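Workbench log, 5/13/25

Capacitor drain on the Moschos, round two

Started the day with the drain build still running from last night and the logs looked great! The Moschos hull finally behaves like a support ship. Before the change it would sit at range, sap a target dry and then warp out with nearly everything still in its own bank, so a lone pilot could do the work of a whole wing. Now the drain costs the ship something. Bank size is down from 159 to 50 and recharge is untouched, so you get a strong opening and then you have to think.

Ran the standard duel script against the Grinero first. Same start distance as always, both pilots on the stock AI, no boosters. The Grinero used to lose this every time without firing its second volley. Today it won a good share of them, and the ones it lost were close and fun to watch. I watched far more of the replays than I needed to.

One odd thing in the replays: when the Moschos runs dry at the same tick the target does, both ships flip to drift and the drain beam stays drawn between them. Purely visual, the server has it switched off. Probably the beam listens for "target empty" and never checks "source empty". Put it on the board under client bugs. 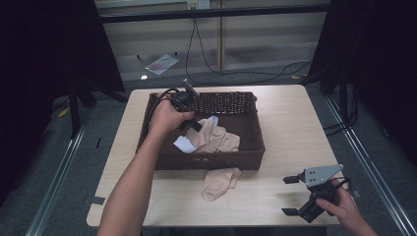
Basket on the table, beige stocking inside.

Next up was the fitting screen. The tooltip still quotes the old bank value because it reads from the hand-typed table and ignores the ship file. I hate that table. Switched the Moschos page over to read the live numbers and it worked first try, so I did the Grinero as well. The rest of the hulls can follow when there's a slow afternoon. If anyone opens the fitting screen and sees a blank line where the cargo figure goes, that's mine, the field is named differently in the older files.

Then the fleet test, the one I was really looking forward to. Map was Drotora, the ring of rocks with the two gates, since all the complaints about drain stacking come from there. Set up with 14 ships a side, and one side got three Moschos hulls. In the old build three was enough to shut down the whole enemy line. In the new build they shut down the front rank, run low, and then have to pull back behind the rocks or get help from a friend with a transfer module. There was a lovely moment in the fourth run where the escort hulls fed the drainers in turn and the push just kept rolling – exactly the kind of play the transfer module was put in for, and I had never seen the AI do it before.
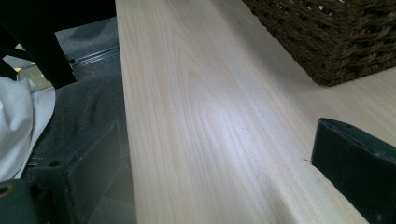 Stacking still needs a look. Two beams on one target should give less than double, and the log says it does, but three beams come out the same as two plus a full third. I think the penalty is applied to the second beam only and then reset. Easy to check: look at the loop in the drain handler and see where the counter lives. If it lives inside the loop, there's the answer.

Also tried a wild one after lunch. Gave the Fluvov, which is a mining barge and has no business in a fight, a single small drain module. It is hilarious. It can't kill anything but it can stop a raider from running its jump drive long enough for help to turn up. Set its bank to 49 so it sits just under the Moschos and nobody gets clever. Would love to keep it in for the public test and see what people do with it. Needs a better icon, the current one is the Moschos icon squashed. 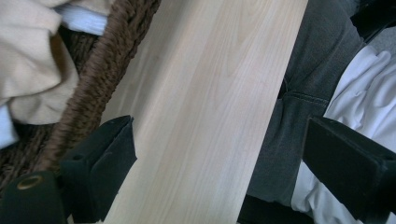
Server load was fine through all of it. The tick stayed steady even in the big Drotora runs, apart from a hitch when both gates opened together, and I've seen the same hitch in builds with no drain modules at all. Leaving it alone for now.

To do:
– beam stays on when source is empty (client)
– find the stacking counter
– cargo line on the old hull files
– Fluvov icon
– rerun Drotora with the drainers on the other side, in case the rocks favor one gate
– ask for replays from the December test build, I want to compare opening moves

New build is on the shared drive in the drain folder. Please go play the Fluvov for ten minutes and write what happened on the next page.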